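About Tonberg

Tonberg is a shared workshop for people who want to build robots and would like some company while they do it. We have 27 members, one big room with a carpet nobody chose, a smaller room for anything that makes dust, and a kettle. Some of us write software for a living and some had never held a soldering iron before they joined. Everybody builds.

It started in Mỹ Lục's garage with a turntable that was meant to sort buttons by colour. It sorted them by size, more or less, and she was so pleased with it that she invited Tín Lại round to have a look. He came back the next evening with a bag of motors! By February there were seven of us in there with the door open, and Mỹ's neighbours were being very patient, so we went looking for somewhere with proper sockets.

What we're building

Our biggest shared project is called Trandameck. The idea is simple to say and has kept us busy for 14 months: a robot arm that can reach into a bin of mixed blocks, pick out the one you asked for and put it down where you wanted it. Cúc Thái looks after the motion side, Inès Charpentier does the gripper, and the rest of us pitch in wherever we're useful (or curious, which is just as welcome).
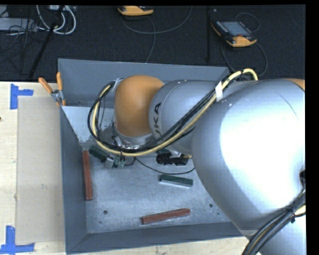
Trandameck at the bin, with red-brown and green blocks to choose from.

Cables have taught us more than anything else. They have to follow the arm through every bend without pulling tight or catching on the rim, and we've re-routed ours more times than we'd like to admit – tape, ties, longer loops, shorter loops, back to longer loops. The bin is held with a spring clamp, blue tape marks out a spot on the table beside it, and if you move either one, please tell Cúc before she runs anything.

Blocks close to a wall are still the hard ones. Inès is on her third set of fingers for exactly that, and we're all rooting for them.

Smaller builds

Plenty goes on around the big arm. Thu Kiều is making Doãn, a little plotter that writes envelopes in her own handwriting, wobbles included. Tín has Anditz, a seed-tray waterer he's been running on his kitchen windowsill. If you have a half-finished thing in a shoebox at home, bring the shoebox.

Coming along

Open evenings start at 7 and we're usually still talking long after we meant to lock up. You don't need to bring anything or know anything. New members get a bench induction, a shelf with their name on it and a go with the small practice arm. The large arm comes later, after a safety session with Cúc or Mỹ, and it's well worth the wait.

We're at Unit 41, up the outside stairs. Knock loudly – somebody will be drilling.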